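Mesten toy library to reopen in May with sorted bins

April 16, 2018

The toy library in Mesten will reopen in May after a spring closing that was used to sort, clean and relabel its stock of small toys and loose game pieces. The library, which shares a building with the Jeon Street reading room, has been closed to borrowers for 4 weeks.

Large items such as ride-on toys, train tables and dollhouses were not part of the work and have stayed in the front room. The sorting has been limited to the small pieces that come back separately from the sets they belong to. These include figures, blocks, wheels, game tokens and parts of construction kits.

According to a notice posted at the entrance, 130 sets were found to be missing at least one piece when the closing began. Loose pieces had been collected over several years in boxes under the front desk, with no record of which set they came from. Many of the missing pieces were expected to be in those boxes.

Each box is being emptied into shallow bins on the work tables and its contents checked against the set lists. Pieces that match go back to the set, and the lid of the set is marked as complete. Pieces that do not match anything on the lists are put into a mixed bin and looked at again at the end of the day. Items that are not toys, such as keys, hair clips and batteries, are kept apart at the front desk, where owners can ask for them until the end of May.

The sorting has gone more slowly than planned. Small figures have taken the most time, as several sets from the same maker use figures of nearly the same size and color. Blocks have been easier, and most of the wooden ones were back in their boxes by the end of the second week. Plastic blocks are being grouped by size first and by color after that.

Sets that remain incomplete will be handled in one of two ways. If the set can still be used, it will go back on the shelf with a card listing what is missing. If it cannot, its pieces will be moved to the open play bins, which are used in the building and are not lent out. The library expects 30 sets to end up in the open play bins.

New storage has also been bought. Anutik, a housewares shop on the same block, supplied 200 lidded containers in two sizes at a reduced price. They replace the cardboard boxes used until now, many of which had split at the corners. The containers will carry a printed list of contents on the lid and a second copy inside, so that borrowers can check a set before taking it home and again before bringing it back.

The work tables are set up in the back room, with tape on the tabletops to show where things go.
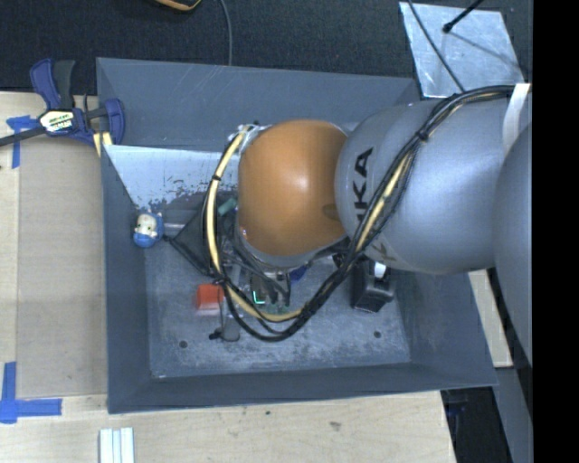
Mixed bins have turned out to hold the widest range of things, and they will be the last to be finished. Whatever is left in them when the library reopens will be laid out on a table near the entrance for two weeks. Families who have a set at home with a piece missing are asked to look through the table and take what belongs to them. No form needs to be filled out.

Borrowers who still have items at home from before the closing will not be charged for the weeks the library was shut. Returns can be left in the drop box beside the side door. Game pieces and other small parts should be put in a closed bag with the name of the set written on it. Loose parts placed directly in the drop box are harder to match and may end up in the mixed bins.

The lending rules will change slightly at the reopening. Each family will be able to borrow four items at a time, one more than before, but only one of these can be a construction kit. The lending period stays at three weeks. Sets from the Lamia line of wooden puzzles, which had been kept for use in the building, will be available to take home for the first time.

Opening hours will be the same as before the closing. The reopening date will be posted at the entrance and in the reading room once the last of the containers have been labeled. Questions about returns can be left in writing at the reading room desk, which is open throughout the closing.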